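Trollden Boards > Home Robotics > Learning and Data

Thread: How many demos before it stops walking into the door?

**hexbolt_hal**
I've been recording door runs in simulation for my two-armed wheeled thing, the idea being that it learns to get itself from a hallway into a bathroom without an argument. So far I have 152 runs, all driven by me, all in the same house. It now does that one doorway quite nicely. Put it in front of any other doorway and it behaves like a guest who's been told the loo is "just through there".

Do I need more runs or more houses? I'd like it to be more runs, as I have a comfy chair and a poor sense of how evenings ought to be spent.

**marrowfat**
More houses. You've taught it one bathroom by heart.

**ostler9**
Disagree with marrowfat, a bit. How are you driving it? If you take the same line through every time, you could have 3000 runs and you'd still really have one. Start it crooked. Start it too close. Let it get into a mess and then record yourself getting out of the mess. The getting out is the part worth having.

**hexbolt_hal**
Same start spot each time, give or take. I reset to the saved position because it's one key. I can hear how that sounds.

My current set-up has two doors near each other, a grey one on the left and a white panelled one on the right, both open, with the bathroom through the gap. The view is from behind and over the body, so I get both grippers and a decent bit of floor. 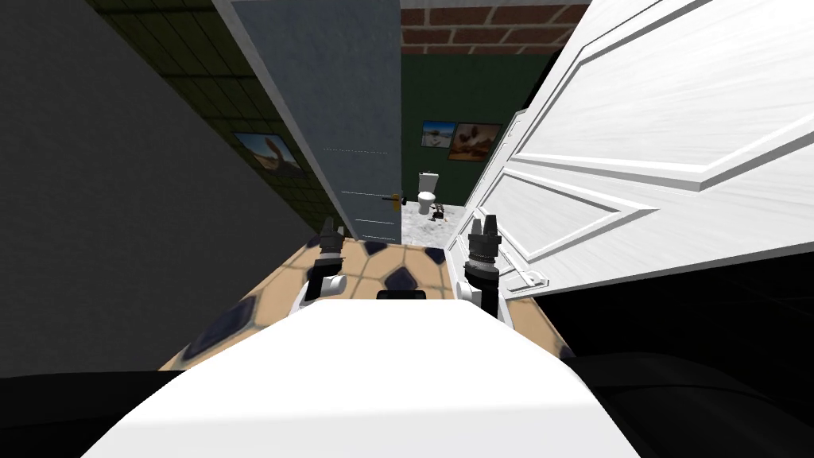 The scoring is simple enough. A run counts if the base ends up on the bathroom floor and neither arm has touched a door. I throw away anything with a bump in it. I've thrown away a lot.

**ostler9**
Stop throwing them away! Label them. A bump followed by a tidy recovery is a good run with an interesting middle.

**pelmet**
Careful there. I kept all my bumps when I was using Ellska to record, and the model decided that bumping was step one. It would tap the frame, back off, then go through beautifully. Very polite. It knocked.

**marrowfat**
That's what you get for not trimming. Cut the run so it begins just after contact. Then it learns what to do when it's in trouble and never sees how to get there.

**pelmet**
I did trim, eventually. It took two evenings and most of my goodwill.

**hexbolt_hal**
OK, trimming I can do. What about the look of the place? I was going to swap the wall colours and floor tiles about at random and call that variety.

**marrowfat**
It's cheap, so do it, but it isn't the same as moving a wall. Change the door angles first. Then the width of the gap. Then which side the hinges are on. Pretty tiles come last.

**ostler9**
I'd put tiles higher than that. Mine got oddly attached to a floor pattern and used it like tram lines. On plain carpet it just sat there.

**quillon**
Is anyone going to ask why the arms are up? If the job is only to get through, tuck them in and you're half as wide.

**hexbolt_hal**
Because the next job is opening doors, and I didn't want to record everything twice. I may yet record everything twice.

**quillon**
You will. Do the driving set with arms tucked and the door-opening set separately. Mixing them cost me a month last June, and I still can't tell you which half was bad.

**ostler9**
Or mix them and add a task label. Splitting everything up is how you end up with six small models and a spreadsheet. Brennan takes a label per run without any fuss, if you're on that.

**quillon**
I have the spreadsheet. It's a good spreadsheet.

**hexbolt_hal**
I'm on Esto, which takes a label if you type it in the notes box and pray. Plan, then: 4 houses, random starts, door angles changed every reset, bumps kept but trimmed, labels in the notes. I'll get to some 202 runs and then test it on a house it hasn't met. Quillon, I'm leaving the arms up out of stubbornness.

**marrowfat**
Keep one of the 4 back for the test, or you'll be tempted.

**hexbolt_hal**
I was already tempted. Fine, three and one.

Shares: 4

Comments from readers

**tinsnip** (1/25/26): Tried the trimming on my own drawer-opening set and it helped. Still knocks now and then.

**old_grommet**: Agree with ostler9 on the tram lines. Mine follows rugs.

**dunnock**: Does the notes box thing still work in Esto? Mine eats anything after a comma.

Related threads
- Esto: notes box eating labels
- Ellska or Brennan for a first recording set-up?
- Saved start positions and why your model is bored
- Drawer runs, pull or hook?
- Show us your worst doorway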